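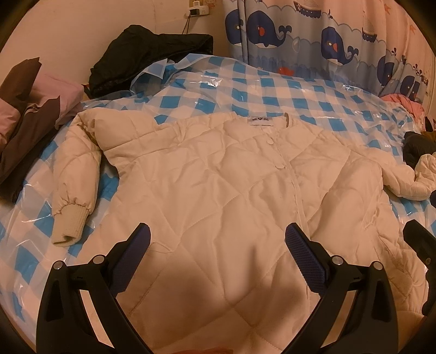
Most freelance translators set their rates once, in a panic, and then leave them alone for years. The usual method is to ask what everyone else charges, knock a bit off out of politeness and hope. Then a shop sends over 251 product descriptions and you find that a per-word rate tells you very little about the afternoon ahead. Take a cream quilted jacket with a round collarless neck and snap buttons. It might get 4 lines of source text, and every noun in those lines is a small argument. Is it a jacket or a coat? Are they snaps, poppers or press studs? You will be paid the same for "quilted" as you are for "the".

So this page is about quoting for short, fiddly texts without ending up on less than the person who delivers your pizza.

Step 1: Get the whole file before you say a number

Clients like to send a sample. The sample is always the nicest page. Ask for everything, and if everything doesn't exist yet, say your price is for the sample and will be looked at again when the rest turns up. Put that in writing. Replying "sure, no problem!" counts as writing too, unfortunately.

Step 2: Count it yourself

My last catalogue job, for an outfit called Grevilent, was described as 1,996 words. My own count came to 2,916. The missing words were in the size notes, the washing instructions and a column helpfully named "misc". I don't think anyone was being sly. Someone had counted the column they could see.

Open the file, unhide the hidden columns and rows, and count again. Check for text inside pictures while you're there.

Step 3: Time a small piece

Pick ten entries from the middle of the file and translate them properly, with the clock running. Include the time spent looking things up and staring out of the window, which is part of the work. Divide by ten, multiply by the number of entries, and add a bit for queries. You now have hours, and hours are what you're selling, whatever the invoice says.

Step 4: Turn the hours into whatever the client wants to see

Some want a rate per word. Some want a flat fee. Mosesari, an agency I still work for now and then, wants a rate per line, with a line defined in a PDF I have never managed to open. It doesn't matter. Work out your total from the hours, then divide it by their favourite unit.

Step 5: Write down what's included

Mine says: translation, one read-through, one round of changes. A glossary is extra. So is a second round of changes, and so is anything that begins "my cousin speaks German and he thinks".

Step 6: Send it and leave it alone

Don't follow up an hour later with a discount. I did this to Schnyder one February, at 7 in the morning, before they had even opened the first email. They took the discount.

If the answer is that your price is too high, ask which part of the job they'd like to leave out. Often it's the read-through, and you should refuse that one, as your name is going on the work. Dropping the glossary is fine. Sending fewer entries is also fine, and you can do the rest when their budget recovers.

Keep the timings from step 3 in a spreadsheet, with the type of text next to each one. Garments, manuals and menus all run at different speeds, and menus are the slowest by a long way.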